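Kategorie: Politik & Gesellschaft > Außenpolitik > Parlament

Abgeordnetenreise ins Krisengebiet: Wie finde ich heraus, ob sie offiziell war?

grenzgaenger_west

Im November war eine Gruppe von Abgeordneten in Drimden, auf der von der Opposition gehaltenen Seite. Eingereist sind sie über den Grenzübergang Gostgate, dort haben sie sich mit Vertretern des Übergangsrats getroffen und sind nach wenigen Stunden wieder zurückgefahren. In den Berichten hieß es einmal "Delegation", einmal "Privatreise" und einmal "Besuch auf Einladung". Ich schreibe für ein Seminar eine Arbeit über solche Besuche und muss sauber angeben, in welcher Funktion die Leute dort waren.

Das Büro eines Teilnehmers habe ich angeschrieben, als Antwort kam nur ein Link auf die Pressemitteilung. Darin steht zur Funktion nichts.
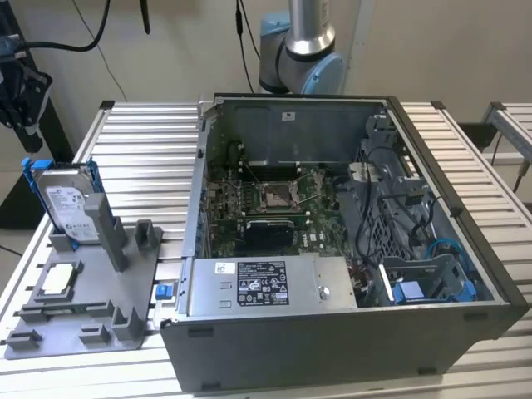 Mir geht es um zwei Punkte. Erstens: Gibt es eine Stelle, bei der man nachlesen kann, ob eine Reise vom Parlament genehmigt und bezahlt wurde? Zweitens: Gilt so ein Treffen schon als Anerkennung der Gegenseite? Mein Dozent meint nein, ein Kommilitone sagt, jeder Besuch ohne Zustimmung der Regierung im Land sei automatisch völkerrechtswidrig. Das kommt mir zu pauschal vor.

aktenleser

Ich habe so etwas für eine Hausarbeit schon einmal durchgezogen und würde in dieser Reihenfolge vorgehen.

1. Zuerst klären, welche Art von Reise in Frage kommt. Üblich sind Delegationsreisen eines Ausschusses oder einer Parlamentariergruppe, genehmigte Einzeldienstreisen und Reisen auf Einladung Dritter, etwa einer Stiftung. Dazu kommen rein private Reisen. Der Begriff "Delegation" in der Zeitung hilft nicht weiter, den verwenden Redaktionen für alles ab zwei Personen.

2. Die Tagesordnungen des Auswärtigen Ausschusses für die Wochen davor und danach durchsehen. Ausschussreisen werden meistens vorher angekündigt. Bei Reisen in Kampfgebiete kann die Ankündigung aus Sicherheitsgründen fehlen, dann taucht manchmal später ein Bericht auf.

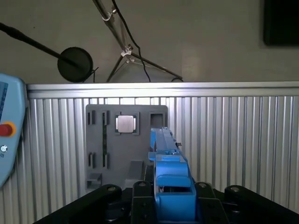 3. Die Veröffentlichungen der Abgeordneten selbst prüfen, also Profilseite, Rundbriefe, Angaben zu Zuwendungen. Wenn ein Verein oder eine Firma den Flug übernommen hat, kann das dort stehen. Bei einer älteren Reise nach Clelside habe ich es erst im Rundbrief für den Wahlkreis gefunden, auf der letzten Seite.

4. Die Pressestelle des Parlaments anschreiben, kurz und mit genauer Frage: "War die Reise der Abgeordneten X und Y nach Drimden als Dienstreise genehmigt?" Auf "Können Sie mir etwas zu der Reise sagen?" bekommst du wieder nur einen Link.

5. Wenn das nichts bringt, einen Antrag auf Informationszugang stellen. Vorher nach den Kosten fragen. Bei mir waren es am Ende 100 Euro, und ich bekam eine Akte mit 1196 Seiten, die zum größten Teil aus Hotelrechnungen anderer Reisen bestand. Also den Zeitraum eng eingrenzen. Außerdem fällt die Mandatsarbeit der Abgeordneten oft gar nicht unter den Anspruch, das Reisereferat der Verwaltung eher. 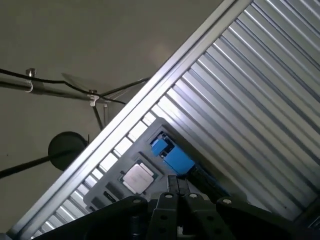 6. In der Arbeit am Ende hinschreiben, was belegt ist und was offen bleibt. "Der Status der Reise ließ sich nicht abschließend klären" ist ein zulässiger Satz, wenn du in der Fußnote angibst, wo du gefragt hast.

Zur Frage nach der Anerkennung kann ich weniger sagen, das ist Völkerrecht und war bei mir kein Thema.

randnotiz77

Zum zweiten Punkt: Staaten und Regierungen werden in der Regel durch die Exekutive anerkannt. Einzelne Abgeordnete können das nicht, auch wenn sie sehr bekannt sind und beim Händeschütteln fotografiert werden. Politisch kann der Besuch trotzdem als Signal gelesen werden, und genau so ist er in der Hauptstadt von Drimden ja auch aufgenommen worden.

Bei der Einreise ohne Zustimmung der dortigen Regierung muss man trennen. Gegen das nationale Einreiserecht kann das verstoßen, und die Regierung kann protestieren oder Einreiseverbote verhängen. Ob daraus ein Verstoß des Heimatstaats gegen das Einmischungsverbot wird, hängt davon ab, ob ihm das Verhalten zuzurechnen ist und was dort gemacht wurde.

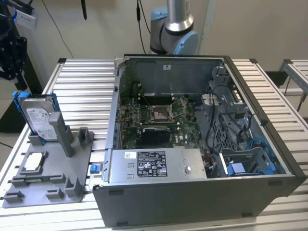

Ein Gespräch reicht dafür nach verbreiteter Ansicht kaum aus, bei Zusagen über Waffen oder Geld sieht es anders aus. "Automatisch" stimmt also nicht. Schau in ein Lehrbuch unter Anerkennung und Interventionsverbot, die Kapitel sind kurz. Und vergleiche den Fall Grecu, da war die Abordnung offiziell vom Parlament beauftragt, was die Diskussion deutlich verändert hat.

mopsfidel

Die fahren doch alle nur wegen der Bilder hin. Google mal.

Kommentare

grenzgaenger_west: Danke, Schritt 4 hat geklappt. Antwort der Pressestelle: keine genehmigte Dienstreise. Wer bezahlt hat, weiß ich immer noch nicht.

aktenleser: Dann bleibt Punkt 3. Frag auch beim Veranstalter der Einladung nach, falls es einen gab.

kartentisch: Kleine Korrektur, Gostgate liegt etwa 425 Kilometer von der Hauptstadt entfernt, manche Berichte haben "kurz vor der Hauptstadt" geschrieben. Würde ich so nicht zitieren.

randnotiz77: Guter Hinweis, das stand bei mehreren Portalen falsch.

Schlagwörter: Abgeordnete, Auslandsreise, Drimden, Anerkennung, Informationszugang

Zuletzt aktualisiert: 8. Juli 2024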